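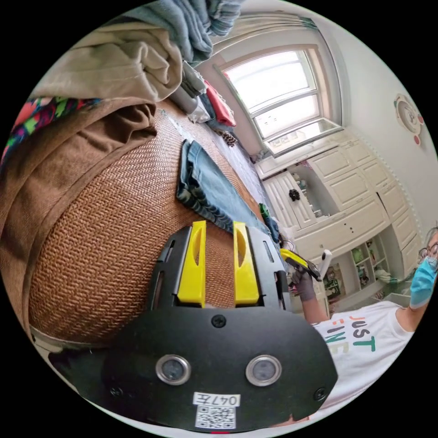 Posted by Tredstead Diary on May 30, 2020 | Filed under: Days out, Machines | 3 comments

I have been promised robots since I was small, so when Trorari announced an open day in Menport with "household automation at work" I put my name down within the minute. I pictured chrome. I pictured something that would bring me a drink and call me sir.

What I got was laundry.

The first session was in a bedroom, with a bed covered in a woven mat and a lot of clothes on the bed. A person in glasses, a face mask and a T-shirt reading JUST FINE was leaning over a pair of jeans, working a black and yellow gripper by hand. You hold the thing and steer it about, and its two tall yellow fingers open and close on whatever you're after. No motor wandering about, no voice, no drinks tray. The people are the robot, for now. The robot comes later and learns from what they did, or so the leaflet says. The leaflet also says that a shirt is one of the harder objects in the home, and I felt quite seen by that.

Each gripper has two round lenses on the back, side by side, and a little label underneath with a number and a QR code. Ours was 047. By mid-morning I was thinking of it as a he, and a slightly anxious he at that. It's the eyes.

The rule, as explained to us at the door, is that everything has to be done with the grippers. You don't help with your thumb. You don't smooth a leg flat with your forearm, as I have done every washday of my adult life without knowing it was cheating. If you want to turn a waistband over you pinch one side, pinch the other, and go slowly. The gloves are grey and look like the sort you'd wear to move a fridge.

I was allowed a turn with a spare pair on a tea towel. It took me so long that the queue behind me began talking about parking. I got hold of a corner, then the other corner, then somehow both corners with the same gripper, and then I had what my mother would have called a dishcloth. The guide said it was a very useful attempt. I have had school reports like that.

Back at the bed they were still on denim. Jeans are good practice, apparently, on account of being heavy and having opinions about where they'd like to fold.

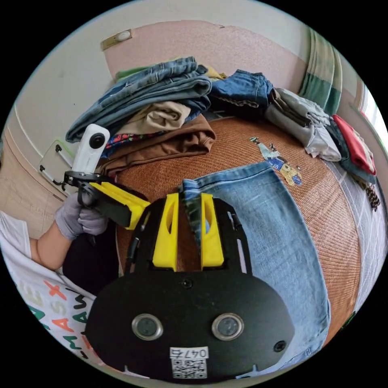 Jeans on the mat, with a heap of other clothes behind.

There was a board in the corridor with the figures on it. The folding project at Rivadeneira, which is what they call this bit of the work, wants 2,000 finished folds before anyone so much as switches a robot on. They had done 1,012. I asked whether that was a lot and was told it was "encouraging", so draw your own conclusions. Someone had added 121 in pencil next to the word "socks" and I wish I'd asked, I've been wondering about it ever since.

Things I would pass on if you're going to the next one: wear a mask, they do check. Bring your own lunch, as the catering was a tin of shortbread with a note asking us to take one each. Have a go early, before the clever children arrive. There was a girl of perhaps nine who folded the tea towel into quarters first time, put the grippers down and asked if there was anything else.

Did I see the future? I saw nearly an hour of folding, done with great patience by people who didn't once sigh, and I can't say that about my own house. I'd go again. They're supposed to be moving on to duvet covers, and if they can get a machine to do the corners I will buy two.

I came home and ironed a shirt, badly, with my thumbs.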